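工单：标签打印偏移，换碳带后条码扫不出
状态：已解决，观察中
提交人：Guðlaug Gunnlaugsson
站点：Gurndale 仓库，发货区
设备：Tsuji 热转印标签打印机，USB 与网口双接，平时走网口
相关软件：Dullby 仓储系统（生成标签），Drikton 打印服务（排队和转发）
提交日期：2025年6月28日

问题描述

发货区的标签打印机从今早开始打出来的内容整体往下偏，最下面一行收件电话有一半落到下一张标签上。昨天下班前换过一卷碳带，换完只打了一张测试页，看着正常，就没再管。早上批量打单以后，前几张还行，后面越来越偏，到后来条码也跟着发虚，手持扫描枪扫不出来，只能手工输单号。

重启过打印机，没有用。把标签卷拿出来重新装了一遍，头几张好了，之后又开始偏。

发货区另外一台打印机是好的，急单先转到那台打。那台只有 USB，挂在一台电脑上，没有走打印服务，所以不能把整个队列都转过去。

请尽快看一下，下午有一批货要出。

支持一线回复

收到。请先提供以下内容：

打印机自检页一张（关机，按住进纸键再开机，听到走纸后松手）。
偏移的标签连续几张，不要撕开，平铺拍照或者扫描后贴到工单里。
Dullby 里使用的模板名称，以及最近有没有人改过模板。
Drikton 管理页面里这台打印机的纸张设置，截图或者抄下来都可以。

在等回复期间，请不要恢复出厂设置。这台机器的网络参数是手工填的，恢复以后会从打印服务里掉线，到时还要多处理一个问题。

提交人回复

自检页打出来了，自检页本身没有偏，边框是齐的，文字清楚。只有右侧有一条很细的白线，从上到下都有。

模板用的是发货标准模板，我没有改过，问了同班的人，也说没有改。模板修改权限在系统管理员那边。

Drikton 里的设置我抄一下：介质类型写的是“连续纸”，打印方式“热转印”，速度档位6，浓度13。

补充一点，标签卷和之前的是同一批，尺寸没有变。

支持一线回复

介质类型不对。你们用的是带间隙的模切标签，应该是“间隙纸”。设成连续纸以后，打印机不看间隙传感器，每张只按模板长度走纸。模板长度和标签实际间距差一点点，一张看不出来，打得多了就累积成明显的偏移。这和你说的“前几张还行，后面越来越偏”对得上。重新装卷以后好几张又开始偏，也是同一个原因，装卷等于把起点归零。

请按下面的顺序操作：

1. 在 Drikton 管理页面暂停这台打印机的队列，不要删除队列里的任务。
2. 介质类型改成“间隙纸”，保存。
3. 关闭打印机，确认标签卷装好，导纸边贴住标签边缘，不要夹紧。
4. 开机，执行一次介质校准。机器会连续走几张空白标签，然后停在间隙处。
5. 恢复队列，先放一张出来看位置。

另外，浓度13偏高。这个先不动，等位置问题解决了再调，免得两件事混在一起。

提交人回复

做到第4步的时候出错。校准时走了很长一段纸，没有停，最后面板红灯亮，屏幕显示找不到间隙。又试了一次，结果一样。

介质类型确认已经改成间隙纸，保存以后刷新页面再看也还是间隙纸。

支持一线回复

走纸不停说明传感器没有读到间隙。请检查下面几项：

打开上盖，看间隙传感器的位置。这个型号的传感器可以左右移动，要对准标签中间的区域。如果被推到最边上，可能照在标签外面的底纸上，读到的一直是同一个值。

看传感器窗口上有没有标签胶或者碎纸屑。可以用无尘布蘸少量异丙醇擦，擦完等干了再开机。不要用刀片刮。

确认碳带没有从传感器光路上穿过去。换碳带时如果走错了一根导轴，碳带会挡在传感器和标签中间，传感器就一直看到黑色。

最后一项请优先看，因为你说过问题是换碳带以后出现的。

提交人回复

看了，是碳带走错了。按照上盖内侧的走带图，碳带应该从前导轴的下面绕过去，我们是从上面过的，刚好压在传感器前面。

传感器也被人推到了最左边，不清楚是什么时候动的。已经移回中间，窗口上有一小块胶，擦掉了。

重新走了碳带，校准一次通过，走了几张就停在间隙上。

现在的情况：位置正常了，连续打了一批，最后一张和第一张对比看不出差别。但是条码还是扫不出来，单号也有点糊，笔画粘在一起。

支持一线回复

位置问题可以先放下。现在处理条码。

条码发虚一般从三个方向看：浓度和速度、碳带和标签是否匹配、打印头。

浓度13对你们这种碳带来说太高，热量过多，细的白条会被糊上，扫描枪就读不出来。请先把浓度改到9，速度不动，还是6，打一张扫一下。如果能扫出来，再连续打一批，从里面抽几张扫。

请同时确认新换的这卷碳带的类型。蜡基和树脂基需要的热量不一样，如果仓库领错了类型，只调浓度是不够的。碳带芯上一般有标记，外包装上也会写。

自检页右侧那条细白线，通常是打印头上有脏污，或者有一个发热点坏了。先清洁再判断：关机，等打印头凉下来，用打印头清洁笔沿一个方向擦，不要来回擦。擦完再打一张自检页，看白线还在不在，位置有没有变。

提交人回复

浓度改成9以后，条码能扫了。抽了一些，扫描枪都是一次读出来。

碳带查了外包装，是混合基的，之前用的是蜡基。领料单上写的是蜡基，实物和单子不一致，已经跟库房说了，剩下的几卷先不发。

打印头擦过两遍，白线淡了，但是还在，位置没变，靠右。那个位置在标签上是空白边，不影响内容。

现在有一个疑问：昨天的浓度是多少我不确定，但是我印象里没有这么高。Drikton 的设置是谁改的，能查吗？

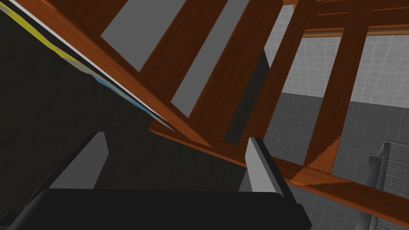 支持二线接手

查了 Drikton 的变更记录。介质类型和浓度是同一时间改掉的，操作来源不是管理页面，是打印机驱动上报。也就是说，有人通过 USB 把这台打印机接到了一台电脑上，电脑自动装了默认驱动，驱动把默认参数写进了打印机。打印服务随后同步，把打印机里的参数当成了当前设置。

默认驱动里介质类型就是连续纸，浓度就是13，和你抄给我们的一致。

请确认昨天换碳带前后，有没有人用 USB 线接过这台机器。

提交人回复

有。昨天网口断了一会儿，班上有同事拿笔记本接 USB 打了几张急单，后来网络恢复就拔了。这件事没有写进交接本，我今天才问到。

支持二线回复

原因清楚了，整理如下：

偏移的原因是介质类型被默认驱动改成连续纸。
校准失败的原因是碳带走错导轴，挡住间隙传感器，传感器位置也不对。
条码不可读的主要原因是浓度被改成13。碳带换成混合基以后，合适的浓度也需要重新试，目前9可以用，换回蜡基以后请再打一张确认。
打印头右侧有一处疑似坏点，暂时不影响使用。

已经在我们这边做的修改：

Drikton 中这台打印机的参数同步改为单向，只由服务端下发，不再接受打印机回传。每次队列从离线恢复为在线时，会重新下发一次参数。
当前参数存为一份配置，名称用站点名加设备位置，方便以后恢复。
网口断开的情况另开了一个工单，由网络组跟进，这里不再重复。

请站点配合的事项：

USB 口不要再接电脑。确实需要应急的时候，用旁边那台只有 USB 的打印机。
换碳带以后除了测试页，再连续打几张真实标签，看最后一张的位置，并且用扫描枪扫一下条码。测试页是打印机内部生成的，不经过模板，页面正常不代表标签正常。
打印头白线如果变宽，或者往条码区域移动，直接回复本工单，我们安排更换。更换打印头需要停机约2小时，请提前告诉我们可以停的时段。

提交人回复

USB 口已经用防尘塞堵上，贴了标签。走带图复印了一份，放在碳带柜子里。

下午那批货已经打完出库，没有再出现偏移，也没有扫不出来的。手工输过的单号在 Dullby 里核对了一遍，其中有一个少输了一位，已经改正，货还没有装车，不影响。

另外问一下，队列里早上暂停时留下来的任务，有一部分已经在另外一台打印机上打过了，恢复队列以后又出来了一份。重复的标签我们已经销毁。以后遇到这种情况应该怎么处理？

支持二线回复

在另一台打印机上补打过的任务，恢复队列之前要在 Drikton 里逐条标记为“已完成”，不要直接删除。删除以后 Dullby 那边收不到回执，订单会一直停在“待打印”，晚上对账的时候会再推一次，还是会重复。

标记的时候可以按订单号搜索，支持一次粘贴多个订单号，用换行分隔，不要用逗号。用逗号的话系统会当成一个订单号去找，结果是空的，也不报错。这个问题已经反馈给开发，还没有排期。

工单状态改为“已解决，观察中”。观察期内如果没有新的回复，系统会自动关闭。

提交人回复

明白。交接本上已经写了。可以关。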